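Notes on the linen closet and bedding folder, last edited Thu 3 October.

# Bedding, Trernari house

The folder covers the blankets, cushions, covers and spare sheets kept at the house. It is meant for whoever makes up the rooms, and for Sabina Wijesinghe, who orders replacements.

## Contents

- `items.csv` — one row per piece, 70 rows
- `rooms.csv` — which pieces belong in which room
- `photos/` — pictures of the pieces in use or being put away
- `care.md` — washing and drying, copied from the labels where there was a label

## Columns in items.csv

| Column | Meaning |
|---|---|
| `id` | number inked on the tag |
| `kind` | blanket, cushion, cover, sheet, quilt, other |
| `color` | main color first, then pattern |
| `shelf` | 1 to 3, counted from the bottom |
| `checked_by` | initials |

Colors are written the way they look in daylight. The closet bulb makes green and navy hard to tell apart, and two rows had to be fixed in July after Myroslav Didenko took them to the window.

"Grid" means thin crossing lines. "Check" means filled squares. Older rows mix the two up, so search for both.

If you can't tell whether a piece is a folded blanket or a cushion without pulling it out, put `other` and leave a note. Dinesh Bhattacharjee goes through those rows when the beds get changed.

## Folding

Fold blankets in half the long way, then in thirds, with the tag outside. Plain dark pieces go underneath and patterned ones on top. Cushions stay on the beds.

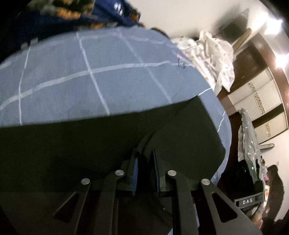

Quilts are the exception — they get rolled, and they go on shelf 3 with nothing on top of them. Loose threads should be noted in `care.md` and left alone. Meifang Du does the mending and would like to see them first.

## Known gaps

- 26 rows have no `shelf` value.
- The pillowcases from Bisammont aren't listed yet.
- `rooms.csv` still has the old name for the back bedroom.

Send corrections to Sabina with the `id` in the subject line.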